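The Dramen planning group presents four views from Plundisow, its software for arm control in simulated kitchens. The planner was run on 192 start positions, with a time limit of 2 seconds per plan.

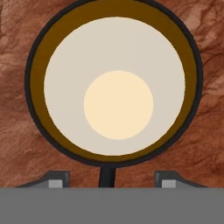 Mesfin Chala: Does the planner receive the wrist view at all, or only the joint readings?

It receives both. Wrist views are passed to the perception module, Moradi, before each new plan is made.
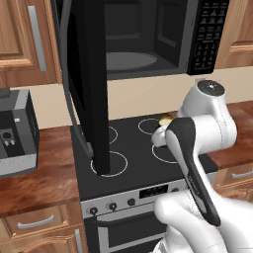

The open microwave door is entered in the collision model as a single flat slab, which keeps the search short near the cooktop.

Paths into the cavity are planned backward from the goal pose. 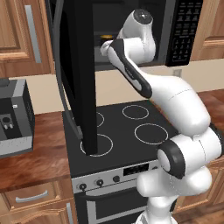
Hand inside the microwave, door open.

Dark surfaces remain the hardest input for Moradi, and work on them continues under Mogens Thygesen.
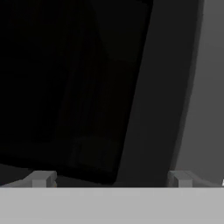

Vol. 2, p. 125

Wrist view with both fingers visible. A crisp edge separates one dark surface from the next.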